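Grant Reporting > Community Facilities > Progress Reports

Vistasholm Household Support Project
Second Progress Report to the Stora Fund
Grant reference 3124
Reporting period ending April

Prepared by Weronika Ostrowski, Project Lead

Purpose of this report

This report sets out the work completed at Vistasholm during the second reporting period, the use of grant money against the approved budget, and the matters on which the project asks for the Fund's guidance. It follows the order of headings in the grant agreement. Items that were closed in the first report are not repeated.

The grant supports shared laundry and household sorting for residents of Vistasholm, a building of 20 supported apartments. At the time of the application, most residents had no washing facilities in their own apartments and depended on two machines in the basement. The project was approved to refit the ground-floor utility room, to establish a regular laundry service for residents who cannot manage the task alone, and to bring household waste sorting into the same room.

Work completed in the period

The utility room reopened to residents in February, three weeks later than planned. The delay was caused by a drain under the rear wall, which was found to be set too high when the first machine was connected. The contractor, Sárközi, lowered the drain and relaid the affected part of the floor at its own cost. No claim is made on the grant for this work.

Three washing machines and two dryers are now in service. The third washing machine was moved up from the basement and serviced before installation, in line with the variation the Fund approved in its last letter. The basement room has been returned to the landlord.

The assisted laundry service began in the same month. Staff collect from participating apartments in the morning, and clean items are returned folded by late afternoon. Each participating resident has an agreed collection schedule, recorded in the service log. Two residents who joined at the start have since moved to doing their own laundry with occasional help, and their places have been offered to others on the waiting list.

Sorting and handling of laundry

The first report noted that mixed loads were a recurring difficulty. Dark and light items arrived together, and pale clothing was returned discolored on more than one occasion. The procedure was rewritten in response. Loads are now brought to the room in open basins and separated on arrival. The basins replaced the drawstring bags used in the first period, in which small items were easily missed.

Mixed loads still come in. A basin of laundry may be taken up mostly by black fabric, with white, off-white, and pink-and-white pieces lying over the rim or caught underneath. Staff are instructed to empty each basin fully before loading a machine and to check the bottom for light items. Large dark pieces that hang over the side are to be lifted clear of the floor before the basin is moved.

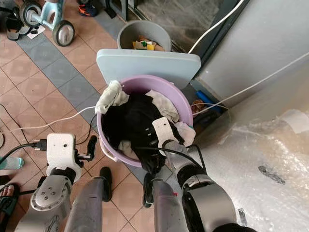 Household waste and packaging

Waste sorting was included in the grant as a secondary activity. Residents previously left packaging in the corridor by the mail boxes, and the building's insurer had raised this with the landlord as a fire concern. Cardboard and other packaging may now be left in the utility room and is taken to the outside store at the end of each day.

Take-up has been good, and the corridor has been clear at each of the landlord's inspections since the room reopened. Capacity is less satisfactory. Residents seldom flatten boxes before bringing them down, so the containers fill quickly with bulky material. The project has put up a notice at the door and will include the point in the next residents' letter. Should this prove insufficient, a larger container will be bought from the existing equipment line. No additional funding is sought.

Staffing and training

The part-time laundry assistant post was filled in January. The assistant and both relief staff have completed training in safe lifting, handling of soiled items, and the use of cleaning products. A short written procedure for each task is kept in the room. The Polish and Swedish versions requested by staff are in preparation and will be ready for the next period.

Expenditure

Spending on equipment and building work is within the approved amounts. Spending on consumables is above the profile for the period, chiefly on account of detergent. The project had been purchasing in small quantities at retail prices and has now opened a trade account with Grudness. The project lead expects the consumables line to return to profile by the end of the grant year. A full statement is attached as Annex 2.

Risks and open matters

The floor of the utility room is tiled and can be slippery after the machines have been emptied. One minor slip was recorded in March, without injury. Drainage mats have been ordered for the area in front of the washing machines.

The landlord has not yet confirmed in writing that the room may be used for the project beyond the grant term. A draft letter is with its office. The project will forward the signed copy as soon as it is received.

The Fund is asked to confirm whether the residents' survey may be moved to the next reporting period. Conducting it at present would capture only a few weeks of normal service.

Plan for the next period

The project will extend assisted laundry to the remaining residents on the waiting list, review the sorting procedure with staff, and complete the translated task sheets. Ironing and small repairs, which several residents have requested, will be costed and presented to the Fund as a separate proposal.

Annex 1: Service log summary
Annex 2: Statement of expenditure
Annex 3: Correspondence with Sárközi concerning the drain

Related reports
Vistasholm Household Support Project: First Progress Report
Stora Fund: Guidance Notes for Grant Holders
Requesting a Variation to an Approved Budget
Shared Kitchens and Utility Rooms: Current Grants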